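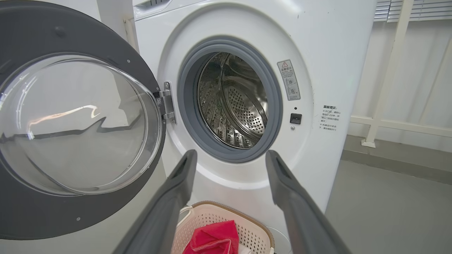 Does Cold Washing Really Save a Dorm Money?
Term project report, 26 July 2018

The poster in the Grirnasside laundry room says that washing cold "cuts your energy use in half." It gives no source. Our group wanted to know if the claim holds up for people who live there, and we doubted it from the start, so readers should keep that in mind.

Method

In June we handed out 100 paper forms to residents and asked them to write down the temperature setting, the detergent and whether they had to wash anything twice. Only 19 forms came back filled in well enough to use. That is a weak sample. People who bother to return a laundry form are probably more careful about laundry than everyone else, and we have no way to correct for it.

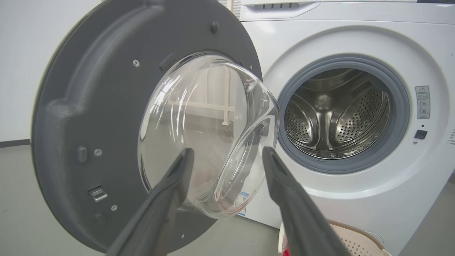

We also read the leaflets for two detergents sold near campus, Vumen and Ccori. Both promise full cleaning in cold water. Vumen mentions a test on "everyday stains" but does not say which stains, or who did the looking. Ccori gives no test at all.

What we found

Most of the people who answered already washed cold, mainly out of habit. A few said they ran gym clothes a second time because of the smell. If that is common, part of the saving is gone, and the poster leaves it out. It also leaves out drying. The building's own notice about power use puts washers and dryers together in one figure, so we could not tell how much of it was hot water.

The Virstead housing office told us the switch would save "some 200 dollars" a year for the building. We asked how they got the number and were sent the poster.

Limits

We did not measure power or water ourselves. The forms relied on memory, and at least 2 of them looked like they were filled in all at once on the last day. Cold washing may well use less energy. We just can't say it uses half, and we don't think the poster can either. A plug-in meter would settle more than another round of forms.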